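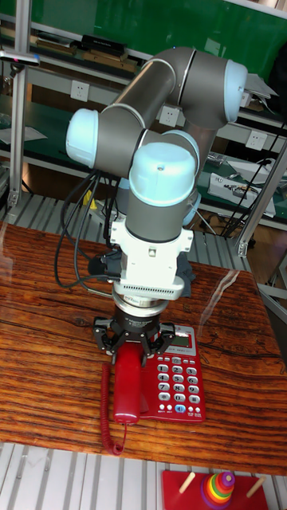 A red corded office phone, handset up, with the small display above the keypad.

Consuelo Tovar on the pleasures of the desk phone
By Elias Hamdan

Consuelo Tovar picks up the receiver before she says hello to me. She holds it to her ear, presses the hook down with one finger, lets it up again, and grins. "Dial tone," she says. "Listen to that! Come here, listen." I lean in and there it is, that flat steady hum I hadn't heard in years, and I have to admit it does something to me.

We're in the back half of her shop on the hill in Multau, where she fixes, cleans and sells corded telephones. She does the old rotary ones if someone brings one in, but her heart is with the office phones of the eighties and nineties, the push-button models with a little gray-green screen and a coiled cord that always ended up in a knot. She has 40 of them on the shelves right now and more in the boxes under the stairs.

"Everybody wants the rotary," she says. "I get it, they're gorgeous, they look good next to a lamp. But I grew up with these. My mother ran the front desk at Van Damme, the flooring people, and I did my homework underneath that desk. I knew the sound of every button. She had extension 188 and I still use it for half my passwords, so please don't print that." (She called me later to say I could print it, and that she had changed the passwords.)

Her mother's phone was beige. Nearly all of them were beige, or that gray that was trying to be beige, and this is where Tovar gets going, because what she loves most is a red one.

"Red was a decision," she says. "Somebody had to order it. You'd have a whole floor of putty-colored phones and then one red one, on the wall by the loading dock or on the boss's desk, and as a kid you just knew that phone was important. Maybe it was only the one that was left in the catalog. I don't care. I see a red desk phone and I sit up straight."

I ask her what she looks at first when one comes in.

"The cord, then the keypad. The cord tells you how people lived with it. If it's stretched out at one end, somebody walked around while they talked. I'm a walker myself. And then the keypad, because you can see which numbers they called. There was a phone from a taxi office where the 2, the 8 and the 7 were worn completely smooth and the rest looked new. I asked, and the number they called all day was the garage, 2878. I kept that keypad. I couldn't bring myself to clean it too hard."

She is very good on keypads. She talks about them the way some people talk about piano keys, the depth of the press and how fast the button comes back up. The rubber sheet underneath is what goes wrong, she tells me. It picks up dust and skin and whatever was for lunch, and then the 5 stops answering. She lifts the sheet out, washes it in lukewarm water with a drop of dish soap, and lays it on a tea towel overnight. The contacts on the board get a wipe with alcohol on a cotton swab.

"That's it, that's most of my job! People think I'm soldering all day. I'm doing dishes."

The screens are harder. A lot of the phones she likes have a small LCD up in a corner, enough for the number and the time of day, and with age the segments start to drop out. You get an 8 that has turned into a 6, or a clock that can't show the first digit. Sometimes the ribbon has come loose and a little warmth and pressure brings it back. Sometimes the glass is finished, and then she has to find another phone to take one from.

"I hate doing that," she says. "I have a model called the Rotusik, I have six of those, and only two have good screens. So four of them are sitting there looking at me. I'm waiting for somebody to turn up with a box of displays. It'll happen. A man came in last April with a shopping bag full of handset cords, brand new, still in the twist ties. He didn't want money. He took a coffee."

The Rotusik was built by a firm called Sarneck, whose phones she thinks are badly underrated. She hands me a Sarneck handset and tells me to hold it properly, between ear and shoulder, the way people used to when they needed both hands. It stays put. It's heavier than I remembered, with a wide flat back and a bit of a hollow where it meets the jaw.

"You feel that? You can type. You can stir a pot. Try that with the thing in your pocket and it's on the floor in ten seconds. Somebody sat down and thought about a neck."

Does she use one herself?

"All day. I've got one here and one in the kitchen, and my sister calls me on the kitchen one every evening. The line is so clear. And when I'm angry I can hang up! You can't hang up on anyone anymore, you just touch a piece of glass. With this you put it down." She puts it down, hard, and the whole shelf rings a little. "It's very good for you."

Her customers are a wider bunch than I'd guessed. There are theater people who want a phone that will really ring on stage, and she fits those with a small box so the stage manager can set them off from the wings. There are parents who want one phone in the hallway that belongs to the house. A dentist across the river bought a red one for the reception desk and says the children all ask to touch it. And there are people who once worked with a particular phone and want that one back.

"Those are my favorites," Tovar says. "A woman came in and put her hand out, without looking, and her finger went straight to the hold key. She'd been retired for years. Her hand just knew. We both got a bit silly about it."

That brings us to the function keys, the small ones at the bottom that tend to be smaller than the digits and sometimes come in a different color. Redial, hold, mute, flash. She can tell me which ones get used ("redial, redial, redial") and which ones stay shiny forever. She once asked a whole row of visitors what flash did and got a different answer from each of them, all given with total confidence. I ask her what it does. She explains it to me twice, and I write it down, and looking at my notes now I still couldn't tell you.

Prices start at 30 for a plain model in working order, cleaned, with a fresh cord. Red costs more. She'll also look at your own phone while you wait if it's only the keypad, and she'll tell you straight away if it's not worth doing. If you have a digital line at home you may need an adapter, and she keeps those in a drawer by the door and will show you how they plug in.

On October evenings she opens the back room for anyone who wants to learn to clean one themselves. The next of these is on 21st October. Bring a phone, she says, or borrow one of hers, and bring a tea towel.

Before I go I ask if there's one she would never sell. She looks along the shelves for quite a while.

"My mother's," she says. "The beige one. It isn't even a good phone. The 3 sticks."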